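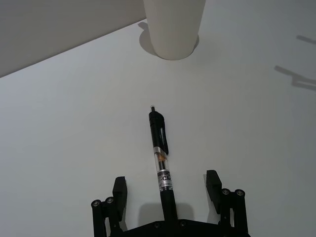

Figure 1. A black-and-clear pen above a white tabletop.

3.2 Choice of pen

We have a real fondness for handwritten diaries, and we asked the 68 households in Misum to keep theirs in ink for the whole of April, whatever colour they liked. Pencil had smudged badly in our earlier Skilto study, and a good many lovely entries about neighbours and gardens were lost to us.

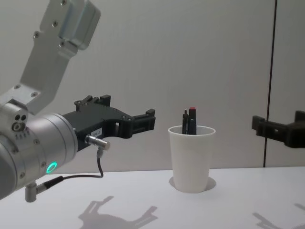
Figure 2. Brushed metal and a green ring light.

Diaries were returned by post, and we read every page twice.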